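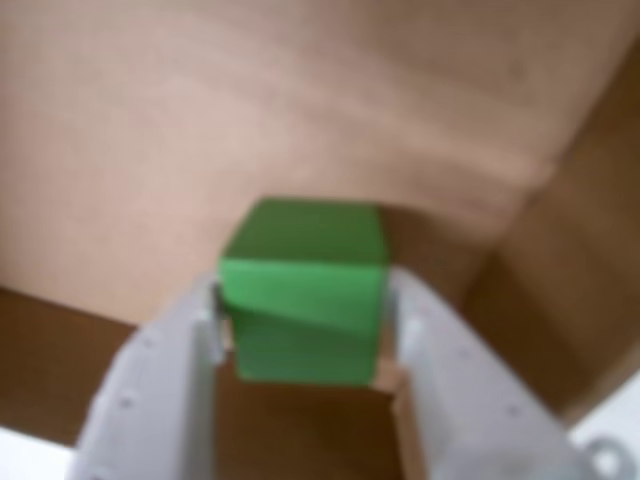

Un cube vert vif entre deux doigts gris clair.

Mettre à jour Dokum sans perdre ses listes (ni son calme)

Bon, la mise à jour de Dokum est arrivée sur mon téléphone hier soir et j'ai failli appuyer sur « Installer » sans réfléchir. Mauvaise idée ! En juin, j'avais fait exactement ça et j'avais retrouvé mes listes de courses en vrac, avec des étiquettes en double partout. Cette fois j'ai pris mon temps, et je vous note ma façon de faire. Je suis sur Android, mais Suqin Cui m'a confirmé que les menus sont presque les mêmes sur iPhone (l'export est juste rangé dans « Compte » au lieu de « Données »).

Avant de commencer

Il vous faut 597 Mo libres. Si vous êtes trop juste, videz d'abord le cache : Réglages, Applications, Dokum, Stockage, Vider le cache. Attention, pas « Effacer les données », le bouton est juste à côté et celui-là vous remet l'appli à neuf.

Branchez aussi le téléphone, ou au moins vérifiez la batterie. Moi j'étais à 15 %, j'ai attendu.

1. Exporter les listes

Ouvrez Dokum, puis Données, puis Exporter. Choisissez le format complet (le format léger oublie les pièces jointes, je me suis fait avoir une fois). Envoyez le fichier où vous voulez : un mail à vous-même, une clé, Tarnent si vous avez un compte. Chez moi l'export a pris 44 secondes, mais je garde vraiment tout, même les recettes que je ne ferai jamais...

2. Couper la synchronisation

Toujours dans Données, désactivez « Synchroniser automatiquement ». C'est l'étape que j'avais sautée en juin, et c'est de là que venaient mes doublons : la tablette renvoyait les anciennes étiquettes pendant que le téléphone créait les nouvelles. Si vous avez plusieurs appareils, coupez-la sur tous.

3. Installer

Passez par la boutique, comme d'habitude. Au premier lancement, l'appli réorganise la base et l'écran reste blanc un bon moment. Laissez-la tranquille ! Ne la fermez pas.

4. Vérifier, puis tout rallumer

Ouvrez deux ou trois listes au hasard, regardez les rappels, et si tout est là, réactivez la synchro sur le téléphone d'abord, la tablette ensuite.

Et si ça coince ?

S'il manque des choses, allez dans Données, Importer, et reprenez votre fichier en cochant « Remplacer » et pas « Fusionner ». Au-delà de 4 000 éléments, l'import se fait en deux fois, l'appli vous prévient.

Pour le widget qui disparaît de l'écran d'accueil, il faut le remettre à la main, je n'ai pas trouvé mieux. Si vous avez une astuce, les commentaires sont ouverts.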